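July, notebook, sim bench

Second pass at the gripper comparison in the Palacios apartment scene. Same controller build as last time, Dorska fingers on both arms first, then the Plultska set. Target is the small dark object near the front edge of the round table. Left arm only; right arm parked upright with its fingers open.

Ran 100 grasps per set with the seed fixed. Dorska closes sooner but shoves the object toward the rim when the approach is off by more than 2 mm. Plultska is slower and more forgiving. Contact stiffness is still at 3,000 for both — I want to leave it there until the numbers settle.

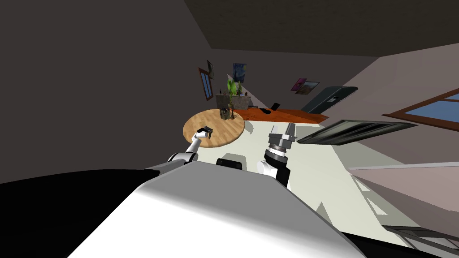 Head view, left gripper over the table, right arm parked. Horizon tilted.

Camera roll needs checking in the Prollemora config before anyone compares these views with the older ones. Grasp scoring reads object pose straight from the sim, so the counts stand.

Controller dropped up to 6 frames at the start of each batch. Same with either set. Log the timestamps next time.

To do: rerun Dorska with a lower closing speed, then swap the left and right arms.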